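Can a robot clear up after your coffee yet?

I've been asked this so many times since I started covering the workshops in Wirkside that I finally went along to find out. The short answer is "sort of, if you're not in a hurry". The longer one took me most of an August morning and far too many biscuits.

Fernholm has been trying its machines on the dull jobs that cafés and small shops never have enough hands for – wiping down, stacking trays, carrying dirty glasses back to the sink. Yvette Sutherland runs the trials and was cheerfully blunt with me. Out of 155 goes at picking up a glass and putting it on a tray last month, 145 ended with the glass in one piece and where it should be. I said that sounded brilliant! She asked how long I'd keep a waiter who got it wrong ten times, and I took her point.

Speed is the other thing. I timed one glass at 11 seconds from machine to tray, and I could have done three (and had a natter) while I waited. Folding tea towels is still a mess, and they've given up on bin bags for now. Zachary Li, who has a café on the high street and came along for a nosy, told me he'd happily have one for closing time, when it wouldn't matter if it took all night.

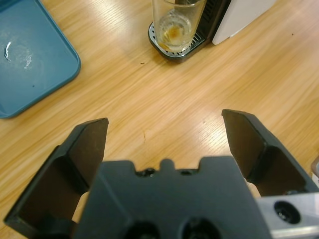 The gripper, fingers open, with a used glass on the coffee machine's drip tray and a blue tray at the other side of the table.

What surprised me was how much I wanted it to do well. I caught myself holding my breath every time the fingers closed – Yvette says visitors always do.

There's an open afternoon at the workshop later in the month, starting at two o'clock, and it's free to get in. Towels are next on the list, so do take an old one along if you can spare it.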